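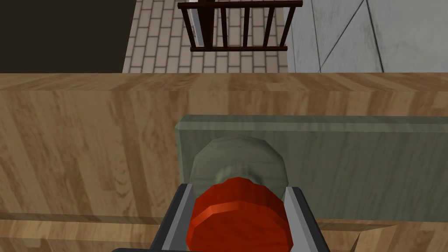
A red cylinder between two gripper fingers.

My neighbor Bautista Orellana drives a forklift at Saavedra four days a week, and on the other three he does my gutters, your gutters, anybody's gutters. He likes the gutters better. "They pay me the same day," he told me.

I've been asking people in Trendton about their side jobs since December, and they love to talk about it (bring coffee, you'll be there a while!). 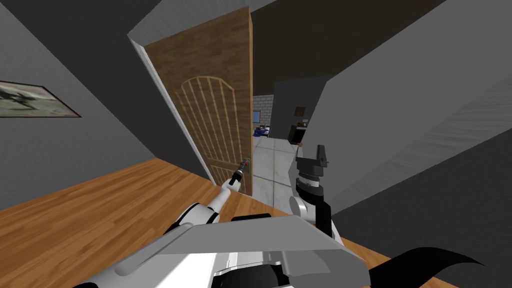

The rent question

Rent on my block went up twice while I was writing this. A two-bedroom over the old Rotska bakery now goes for $2,026 a month, and the last tenant paid $866 less. Reinhold Lenz, who cuts hair downstairs, started baking bread at night to cover the gap - he sells out by 6 most mornings.

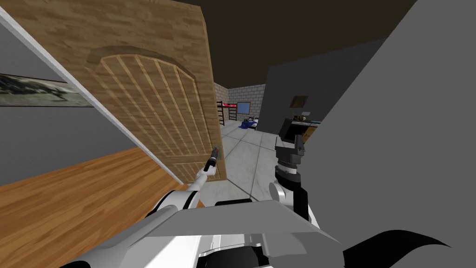
I bought a rye from him and ate half of it in the car. He wants to quit hair by next year, but the shop has health coverage and the bread doesn't, so he's stuck with both for now. My sister is in the same spot over in Hetent with her tutoring.

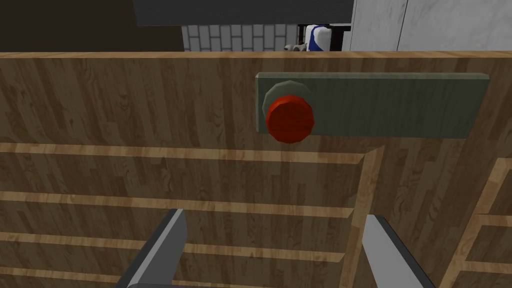 Red push button on a gray-green plate.

Bautista has raised his gutter price once, by five dollars. He lost one customer over it, and I still owe him for June.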